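Filed under: Talks and Events | Motoring | Tyres

Speaker notes - all-season tyres for the family car

Start with a show of hands. Who changed to winter tyres last year, and who meant to and left it too late? Wait for the laugh, then move on.

Main point: grip depends on the rubber before it depends on which wheels are driven. A summer tyre stiffens as the temperature drops. Below seven degrees it takes longer to stop, even on a clear road.

Our own trial. We ran 84 cars from the Duvis depot through last winter, all on the Prerovier all-season. Drivers logged punctures, tread depth and fuel. Average distance per car was 2890 miles. Give the fuel figure only if asked - the routes changed in January and it isn't a fair comparison.

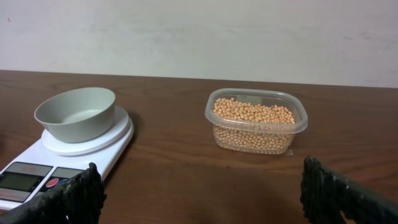
Costs next. A full set for a mid-size hatchback came to £347 fitted. A second set of wheels with winter tyres, plus storage at Uzor, came to £736 for the first year. Say clearly that the second option gets cheaper after that, as both sets last longer.

Slide on markings. Explain the mountain and snowflake symbol, and that M+S on its own is a weaker standard. Pass the Hirkero sidewall sample round at this point and get it back before the break.

Pressures: check cold, once a month, and again before a long run. Door pillar or handbook for the numbers. Most of the cars that came in during December were low on at least one corner.

Questions. Someone will ask about mixing types on front and rear. Answer is no - fit four the same.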